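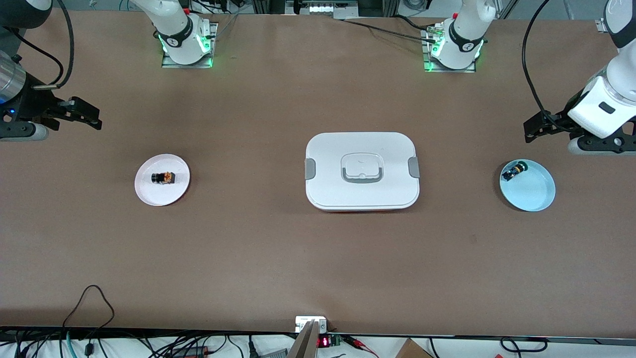
Two plates and a lidded container on a long brown tabletop.

I've got good news for anyone who hates throwing out dishes: the Wornton swap shelf is coming back in March! It's moving into the old Jurken hardware store on Ibarra Street, and I stopped by last night to get the details (and, okay, to drop off a box of my own stuff).

The rules are pretty much what they were before. You can bring up to 8 clean kitchen items per visit and take home 6, no money involved. Plates, bowls, mugs and food containers are all fine. Knives and anything with a plug have to go to the Kedar Road recycling center instead.
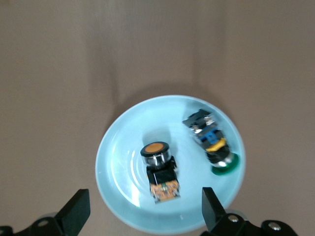

Last year 912 items found new homes, and I'm responsible for way too many of them. My favorite is still a soup pot that's older than I am. Doors open at 9 in the morning, and you'll get 30 minutes inside if there's a line, so eat breakfast first. Parking is behind the building, but the entrance is still on the Ibarra Street side.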